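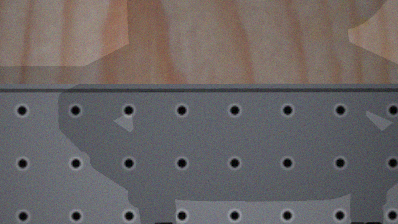

Wood surface and perforated panel, computer rendering.

Practicum hours: changes to the counseling track

Students in the counseling master's program at Trumuldale who begin their practicum after the summer break will log hours under a revised scheme. The required total of direct client contact is now 147 hours, of which 63 must be individual sessions. Group work, intake interviews and couples sessions may fill the remainder in any proportion. Observation no longer counts toward the total – it is recorded on a separate sheet.

Placements are available at 3 sites: the Dilletti clinic, the Kawaguchi center and the student counseling office on campus. Dilletti accepts only students who have passed the ethics course. Kawaguchi requires an interview in English and a signed confidentiality form before the first visit.

Hours are entered in Flilia, the online logbook, within a week of each session. Entries made later need a supervisor's initials. Supervisors see the log in read-only form and approve it once a month. A student who changes sites keeps all approved hours, but unapproved entries do not transfer.

Students already in placement may finish under the old rules if their final report is submitted by the end of December. The passing mark for that report stays at 70.

Questions about site assignments go to Dwayne Begay, practicum coordinator. Questions about course credit go to the registrar.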